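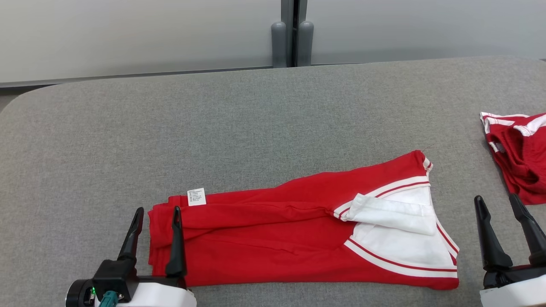

Last changed: 10 May 2019

Clevville mill open day - quick write up before I forget it all

Got there late, bus from Urner took the long way round. Car park full, people up on the verge as far as the chapel. Free entry, two quid for the guide leaflet, worth it for the map on the back.

Knitting floor first. Very loud, ear plugs in a bucket by the door, take some. Venkatesh Salian took our group of 13 and had to shout most of it. They run polyester jersey for sports kit, mostly school and club orders. One job on that morning was 1,580 pairs of shorts for a league over in Wadberg. Needles get changed far more often than I'd have guessed.

Dye house next. Hot, smelly, wear old shoes. Reds are the awkward ones apparently, they bleed if the rinse is rushed, and then you get pink piping on what should be white. Saw the shade cards, 121 on the one board, no two people in our group could agree on which was maroon.

Then cutting and sewing, my favorite bit by miles. Farzana Lashari showed us how a waistband goes on, elastic stretched as it's fed through, all done in secconds. She let a couple of the kids try on scrap. Wobbly.

Finishing was short, folding and bagging, then out through the shop. Seconds rail was good value but sizes were all over the place, nothing in a medium.

Tea in the old Boiko shed. Cheese scones gone by two. Toilets are across the yard, not signposted.

Next one is later in May, book ahead for the dye house as they cap the groups.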